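Speaker notes, Kobe De Graaf, Staltero project
October 7, 2026

Slide 1. Welcome and thanks to the hosts at Pratitz. State the topic: teaching a kitchen task to a robot arm by remote control. The talk runs 2 parts, with questions held to the end.

Slide 2. Introduce the work table. The toy foods and the dishes share one surface, and the operator must plan each reach around them.
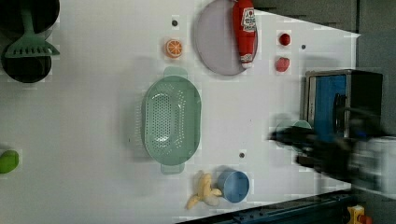 Our operators completed 2,255 demonstrations between May and the close of the study. Of these, 367 were set aside on review — mostly for hesitation near the grasp. Pause here. Ask how many in the room have operated an arm remotely.

Slide 3. Compare the two methods. Hand guiding gives the teacher a direct feel for the arm, but the teacher's body can block the cameras. Remote control keeps the view clear and demands more practice. New operators at Harkent needed almost 60 attempts before their motions became steady.

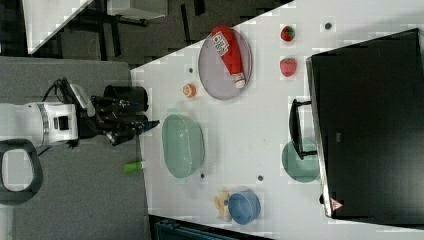
Robot arm at the work table, with toy foods, a plate and bowls.

Slide 4. Close with the request to partners: record the failed attempts as well, and label them on the same day. Refer questions on data access to the Kocabaş office.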